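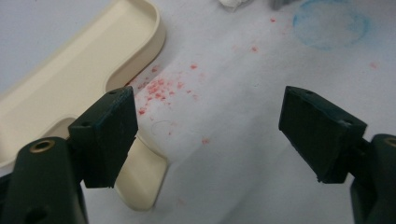

Kurna: série completa, edição em DVD
Editora: Davlow
Distribuição: Grarnero

Caixa com a série integral, 22 episódios de 20 minutos, apresentados pela ordem de emissão original. Duração total, incluindo extras: 474 minutos. Suporte: 6 discos DVD-9, região 2, PAL.

Imagem: 16:9 anamórfico, cor. A transferência foi feita a partir das cassetes de emissão, com correção de cor apenas no episódio-piloto.
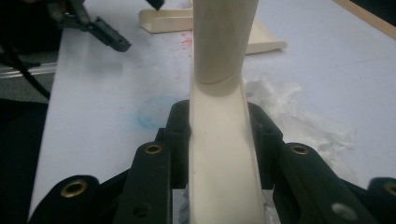 Áudio: português, Dolby Digital 2.0. Legendas em português para surdos e em inglês, desativáveis no menu principal de cada disco. Os extras não têm legendas em inglês.

Extras (disco 6): entrevista com o elenco gravada em estúdio, visita aos exteriores de Tuhumury, cenas cortadas do episódio-piloto e genérico alternativo sem texto.
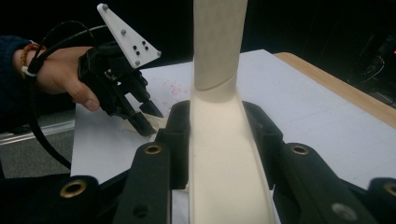
A entrevista é apresentada sem cortes e não coincide com a versão emitida em televisão, mais curta. As cenas cortadas conservam o código de tempo no ecrã, tal como constam do material de montagem.

Embalagem: caixa de cartão rígido, com folheto de créditos por episódio. Não inclui versão digital.

Disponibilidade: envio a partir de domingo, 14 de dezembro de 2025. A tiragem de outubro está esgotada.

Comentários

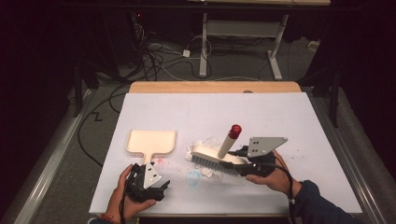
No meu leitor as legendas em inglês voltam a desligar-se sempre que troco de disco. É preciso ativá-las de novo no menu. De resto, o som da entrevista está mais baixo do que o dos episódios.

Resposta da Grarnero: a definição de legendas é independente em cada disco. A diferença de volume provém da gravação original.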